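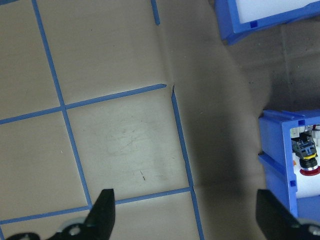

Tabletop marked out with blue tape.

**Progress report to the Ladau Fund: Prememau youth kickboxing program**

Period covered: January to April

The program ran two evening sessions a week for the whole period, apart from one Thursday in February when the hall had no heat. The junior class is full at 20. The adult beginners' class has places left, and we have stopped advertising it until the summer schedule is set.

**Coaching**

Both coaches renewed their first aid certificates in March. The second coach now leads the junior warm-up and pad work alone, as set out in the plan. Sparring is still limited to members who have finished the basic course and have a signed medical form on file. Three forms are missing and those members are doing bag and footwork drills only.

**Competition**

Four juniors entered the Dulterico open in March, all in light contact. Two won their first bouts and one reached the final. There were no injuries. We had planned to enter the Liao club's spring event as well, but it was moved to the same weekend as school exams and we withdrew.

**Spending**

We have spent $3,080 of the grant so far. Most of it went to hall rent and the new floor mats. Shin guards and headgear in small sizes cost more than budgeted, so we bought fewer and share them between classes. The $500 set aside for travel has not been touched, as parents drove to Dulterico. We would like to move it to equipment and ask for your approval in writing.

**Problems**

Attendance in the adult class dropped after the start time moved to 8:30 p.m. Several members said it was too late on a work night. The hall has offered us 7:15 from May and we have accepted.

One heavy bag split at the seam and is out of use. The supplier has agreed to replace it under warranty but has given no delivery date.

**Next period**

- First grading for juniors, in June
- Home meet with the Liao club, date to be agreed
- Remaining medical forms collected
- Full receipts sent with the next report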